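3.2 Shared washrooms and the timing of morning routines

The second strand of the study concerned the washroom. Earlier work on shared housing has tended to treat the kitchen as the main site of negotiation between residents, and the washroom as a place of brief and private use. The diaries collected in Budia and Iltau do not support this division. Residents wrote at greater length about the washroom than about any other room, and most of what they wrote dealt with waiting, with the storage of personal articles, and with towels.

Diaries were kept by 300 residents over one winter, ending in February. Entries were made by hand and coded separately by two readers, using the scheme set out by Procházka for domestic time records. Where the readers disagreed, the entry was discussed and, if no agreement was reached, left out of the count. The resulting set holds 2,000 entries that mention the washroom.

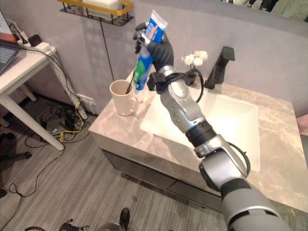
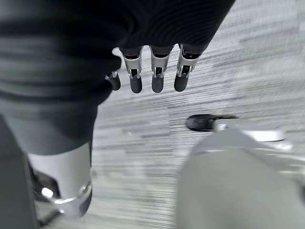
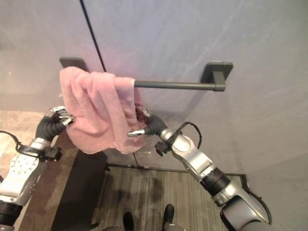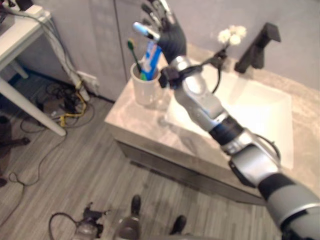
Figure 4. Articles of daily use. First panel: toothpaste and mug. Third panel: towel and wall-mounted bar.

Mererid Pugh, Ngozi Aliyu and Oľga Dvořáček
Demomier Study of Shared Housing

Storage was the most frequent source of complaint. In Budia, where each household had been given a shelf, residents described the shelf as their own and objected when it was used by others. In Iltau no shelves had been assigned. Residents there carried their things to and from their rooms in bags, and several stated that they preferred to do so. One wrote that a toothbrush left out "becomes everybody's business by Easter". We found no sign that the Iltau arrangement led to longer use of the room, although it did lead to more return visits.

Towels raised a different question. A towel left on a rail was read by other residents as a claim on the room, even when its owner had gone out for the day. Entries made before 8 a.m. mention this more often than later ones. Baláž has described a similar pattern in student halls, and Chisholm in seasonal lodgings, though in both settings the turnover of residents was much higher than in ours.

Waiting times were recorded by the residents themselves and should be read with care. A wait of 10 minutes was commonly described as long on a working morning and passed without comment at other times. Households with children reported fewer waits than expected. The diaries suggest that such households had moved their washing to the evening, and that this change was seldom discussed with neighbours before it was made.

3.3 Written rules and notices

Both buildings displayed a printed notice setting out the hours of cleaning. In Iltau residents had added to it by hand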